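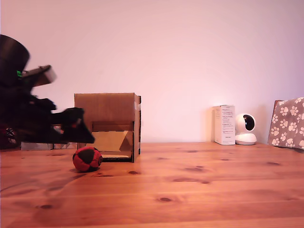 About Us

Home Our Story Games Workshops Contact

Stulthorpe began on a pine table with a cardboard box, a footbag and a rainy June afternoon, and we're happy to say that we haven't grown up very much since then. Benito Vallejo cut an opening in the front of the box, slid a slanting piece of cardboard inside for a ramp, and spent the evening rolling things down it with his neighbors (who stayed far too late!). 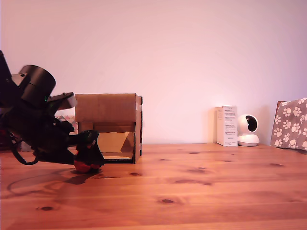

Five years on, we run tabletop game workshops for schools and families, and 73 classrooms have built a box game with us so far. We still love plain brown cardboard, a bit of white tape and a small ball that fits in your hand, and we'd be so glad to help you make a game of your own. Come by on a Saturday, bring a box if you have one, and stay as long as you like.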